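Breves del grupo – 2022-11-04

DOBLADO DE ROPA: PRIMEROS NÚMEROS

Vamos con prisa así que lo importante primero. El método nuevo de Ratih Entili (nombre interno Zusik, sí, se queda así) ya tiene resultados completos. Política entrenada solo con demostraciones hechas a mano con pinza, en casas de verdad, nada de teleoperación. Más de 4,000 demostraciones desde mayo. Acierto en el primer pliegue: 68 %. La versión anterior, entrenada en la mesa del laboratorio, se quedaba en 59 %. Misma métrica, mismas prendas de prueba.

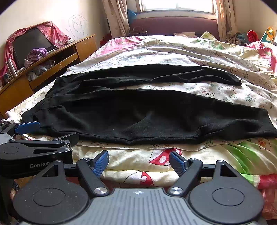 El cambio gordo está en cómo se elige el punto de agarre. Antes el modelo buscaba el contorno de la prenda y de ahí sacaba las esquinas – bien con fondo liso, fatal en casa de cualquiera. Zusik predice primero una máscara de tela por capas y luego el borde que toca levantar. Las prendas negras siguen siendo lo peor: punto negro mate, una capa doblada sobre otra, y la red no sabe dónde acaba la de arriba. Ayuda mucho cuando entre las dos asoma una franja de colcha, como la de florecitas rojas y blancas, porque esa tira le da el corte casi gratis. Los estampados grandes, tipo setas con lunares, al principio daban falsos bordes. Con el aumento de texturas que propuso Subramaniam eso bajó bastante, aunque falta medirlo bien.

Lo que no va: mangas largas (se enredan en el segundo pliegue) y todo lo que lleve capucha. Tambien la luz de ventana de frente, la exposición se va y perdemos 4 o 5 cuadros seguidos. Dendon está mirando si se arregla en el preprocesado o hay que volver a grabar.

Datos: las anotaciones de capas están en Fludilska, carpeta de siempre. Quien las use que avise a Ratih antes de tocar las etiquetas, porfavor, que la otra vez hubo que rehacer un lote entero.

Borrador del artículo en circulación. Comentarios directamente en el documento, no por correo.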